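Ticket 46: Living room, furnished apartment, sheer curtain and violin

Opened by tenant, April. Priority: normal. Status: waiting for part

The tenant writes that the long white sheer does not run well on its track. It stops when she pulls it to the right, and she must push it by hand. She also asks if the daylight from these windows can be bad for the varnish of the violin.

Step 1. I removed the beige-gold drape from the list, the complaint is only for the sheer.
Step 2. Asked the tenant to keep the violin on the sofa or the glass table until we finish, and to close the sheer at midday.

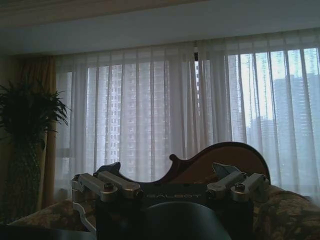
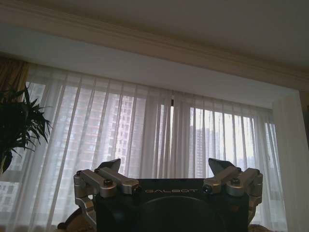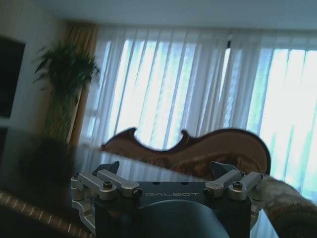
Nizar Sleiman
Apartment support, Pralunis

Step 3. Pulled the sheer slowly in both directions. It stopped in the same point 6 times – always near the middle. I suspect one glider, but I could not reach it without the high ladder.
Step 4. Ordered a bag of 20 gliders from Zultorau. Hala Bataineh will bring the ladder.

About the varnish I am not a specialist. I advised to keep the violin in its case when it is not played, and away from direct sun.

Please leave this ticket open. Hala will write here when the gliders are changed.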